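Shared-Table Rules (two-arm robots)

Shared-table rules are the working rules people follow when two robot arms are bolted down at one table and both can reach the same stuff. I've kept this entry for the Kasness handbook going for a while now, and I still get asked why it's so long. Well, two arms can get in each other's way in a lot of places!

Where the rules came from

The first version was a single page that Zineb Ouazzani wrote at Jarkimier, mostly about speed. Irfan Kakakhel and I stretched it out later to cover tabletop work with kitchen things (bowls, cups, plates, bread), which behave very differently from the neat metal blocks everybody used to practice on. The current text is version 3, dated 2022-04-21, and it's the one I follow here. Some people call it the Bajwa list, after Khurram Bajwa, who did the editing and cut my favorite paragraph. I've forgiven him, mostly.

Zones and right of way

The table gets split into a left zone, a right zone and a shared strip down the middle. Each arm can move freely in its own zone. Only one arm at a time may enter the strip, and the other one holds still with its gripper open until the strip is clear again. Left and right always mean the robot's left and right - never the operator's. I can't say this loudly enough, as half the mix-ups I've seen came from someone standing across the table and calling out the wrong side. 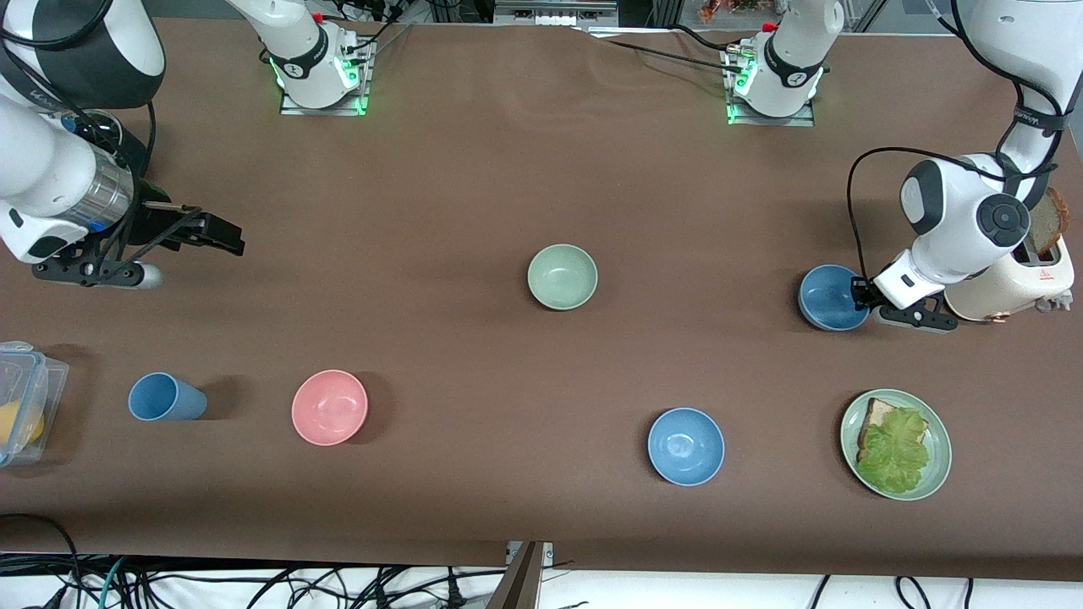

Two arms at a table set with kitchen items. The left arm's gripper is at the rim of a blue bowl, and the right arm's gripper is open.

Speed and force

With a person inside the marked floor line, the arms run at 18 percent of full speed. With everyone outside it, they may go up to 50 percent, and I'd still go slower around anything that tips. Bowls should be taken by the rim, one finger inside and one outside, with the grip set as light as will hold. Cups are fussier. If one is on its side, the rule is to close on it across the middle and lift straight up, no dragging.

Cables and power

Cables that ride on an arm need enough slack for the full reach, but no loop big enough to catch on the gripper. Walk the arm through its farthest poses by hand before the first run of the day. Toasters and other plug-in items stay unplugged while the arms are live, whatever the task sheet says.

Checks and records

Grippers get looked over every 2,000 cycles, fingers and mounting screws both. Rafia Talpur wants that number lower for the Etus grippers, and she may get her way when the list is reopened in August. Any contact between the two arms gets written down, even a tiny tap. Please write it down!

See also: Stop buttons, placement of; Floor markings; Gripper finger wear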